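How to check a grasp-success number before you believe it

6 min read

Most grasping papers come down to one percentage in the abstract. The Ferrand method is no different, and I spent most of April trying to find out what its percentage means. What follows is the procedure I used. It works for any learned grasp policy you can run yourself, and it needs no special hardware beyond the arm you already have.

Step 1. Write down what counts as a success. Do this before you run anything. The Ferrand write-up says "object lifted," which could mean a second in the air or a trip across the table. I use this: the object clears the surface, stays up for 5 seconds, and does not rotate in the grip by more than I would accept if it were full of liquid. You may want something looser. Fine, but put it in a file with a date on it and leave it alone.

Step 2. Pick objects the authors would not have picked. Boxes and mugs flatter everybody. I chose 12 objects, and the ones that taught me anything were big, smooth and round. A large cylinder gives the fingers very little to close around, and its weight may sit nowhere near the middle.

Step 3. Fix the starting poses. Tape marks on the table are enough. Run 12 attempts per object, same poses, same order, for both the new policy and your baseline. My baseline was the plain Ollport planner, which is old and has no learning in it at all.

Step 4. Keep the wrist video from every attempt, and look at it before you look at the score. A success flag tells you that a force reading stayed above a line. It can't tell you where the contact was. With a big orange cylinder, for instance, I want to know whether there is a finger over the top edge and another bracing from underneath, or whether the thing is merely pinched somewhere and got lucky.

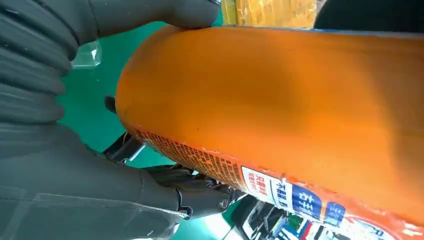

Favano wrote back after reading a draft of these steps that wrist views make people overconfident: you see two contacts, you assume they share the load, and one of them may be doing nothing. Log the finger torques next to the video or don't bother.

I agree with half of that. Torque logs are worth having, and I now save them with the same timestamps. But I had torque logs for weeks before I had video, and I misread them happily the whole time. Save both.

Step 5. Sort the failures by hand. I used three bins: never made contact, made contact and slipped, held but twisted. It's dull work. The Ferrand policy and the Ollport planner came out closer on total score than I expected, and nearly all of the gap was in the first bin. So the learned part seems to be better at getting to the object. I saw no sign that it holds on any better, and the paper claims it does.

Step 6. Ask what the training set looked like. Ferrand was trained on 800 demonstrations, collected with the Lernska teleoperation kit. If your test object looks like something in there, your result is a memory test. Go through the object list -- it's in the appendix, in small type -- and mark any near matches. Report those separately.

Step 7. Run the whole thing again on another morning. Lighting shifts, finger pads wear, somebody bumps the table. If the ranking flips, you don't have a ranking.

My sample is small and I wouldn't hang a paper on it. I would still like the authors to release their failure videos, sorted or not.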